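FOR IMMEDIATE RELEASE – 27/12/2025

**Cultdale Town name Selvaraj Haque head coach through end of season**

Cultdale Town have put Selvaraj Haque in charge of the first team until the end of the season. He takes over from interim boss Piyumi Rathnayake, who goes back to running the academy. She asked for that herself and the club was happy to agree.

Haque, 41, comes over from Rurnstead Athletic, where he was assistant for four seasons and took charge of the cup side. Terms agreed late last night. Paperwork is with the league now. He'll be in the dugout for the home game against Drevska, kickoff 3 p.m.

Rathnayake had the team for seven matches after the November change. Three wins, two draws, two losses, and a clean sheet away at Cassim that had the traveling fans singing well past the whistle. The club wants to thank her for steping in at a day's notice.

"I told the board on day one I'd do it till they found someone," Rathnayake said. "The kids' program is my job and I've missed it. Selva knows half this squad already, he's been trying to beat them for four years."

Haque met the players this morning and ran a short session on the back field. Set pieces mostly. Town have let in nine goals from corners this season, worst in the division, and he didn't hide from it.
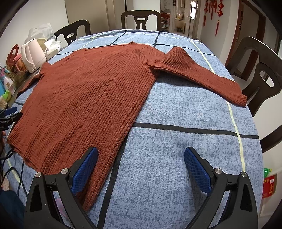
"We're giving away cheap ones," he said. "Near post, second ball, same goal every time. That's coaching, so that's on me now. I don't want to change the shape in December with games this close together. We fix the corners first, then see where we are."

On the job itself: "I've had offers before and they weren't right. This one I said yes in the car park."

Town are 14th, four points above the drop, with 22 games played. The gate for the last home match was 723, down on last season, and the club would love to see 1000 through the turnstiles for Drevska. Under-16s get in free with a paying adult.

Squad news – captain is back in training after his hamstring and could make the bench. Goalkeeper serves the last game of his ban. No decision yet on the two loan players, both deals run out in January and talks are going on with there parent clubs.

Assistant coach and goalkeeping coach both stay on. Haque may add one more to the staff, no name yet.

**Tickets:** on sale now at the club office and on the gate. Section 27 is reserved for visiting fans, please don't buy there if you're home support.

**Media:** Haque will talk to reporters in the clubhouse after the Drevska match, Rathnayake also available. Passes from the press desk, ask by noon the day before. No calls to players please.

– ENDS –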